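Review: Flinivura Virtual Bench, classroom license
Reviewed 7/18/24

Our after-school robotics club at Clamthorpe ran Flinivura for most of the spring term. It is a simulator for lab automation. You get a room with a bench, an arm and a set of instruments, and students write the steps that move plates from one place to another. We have no real lab robot, so the simulator was the whole project. The club's task was a plate transfer routine for the Wastach student challenge, which had its deadline in May.

Setup was easy. The license costs 290 dollars a year and covers one classroom. It installed on our older desktops without trouble, though two of them needed a graphics driver update first. The first lesson has students learn the coordinates of a rack before they touch the arm at all. I would keep that order. Row numbers are printed along the side of the rack, and several students found out the hard way that their code counted from the opposite end.

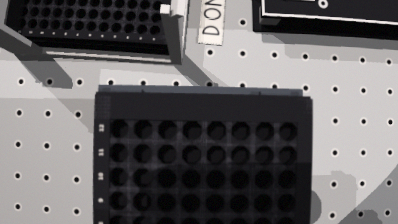

Vol. 2, No. 3

The close views are good enough for checking positions. Shadows are the weak point. At the default light setting they fall across the wells and the front rows get hard to read. There is a slider for it, two menus down, and it resets every time you load a new bench.

Programming is done in blocks or in plain text. The younger students stayed with blocks and the older ones switched after a few weeks. You can go from blocks to text but you can't go back, and the program gives no warning. One pair lost an afternoon that way.
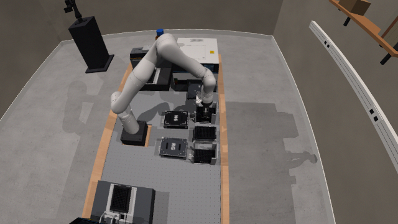 The arm over the labware holders in the middle of the bench.

Motion planning is the best part of the package. The arm will take a safe path if you let it, or you can set each waypoint by hand. We had the students do it by hand first. They learned quickly to raise the gripper well clear of the instruments before swinging across. The collision report names the part that was hit and the line of code – a big help when a dozen kids all want an answer at once.

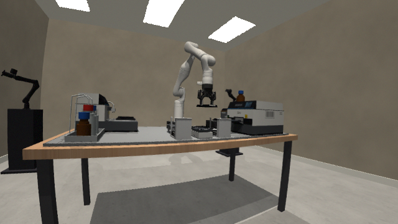 Page 290

Camera control takes practice. You can look from bench height or from overhead, and we needed both. Side views are better for judging height, and the top view is better for lining up with a rack. Switching between them stops the run, so plan on restarting it a lot.

We also tried Kubiak, which is cheaper and has a nicer manual. Its bench is much simpler, with one plate position and no instruments to work around.

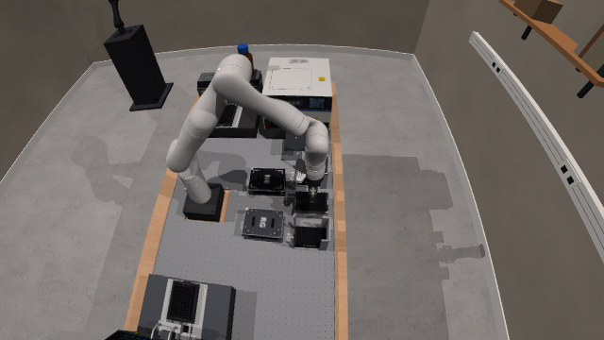 Saving is another matter. Flinivura keeps a single save per login, and students who share a login will overwrite each other. We ended up exporting every project to a thumb drive at the end of each meeting. The export files are small and they opened fine on other machines.

Support answered both of our emails, the second one after a long wait. I would buy the license again for a middle or high school club that has a full term to spend on it. For a short summer session, get Kubiak.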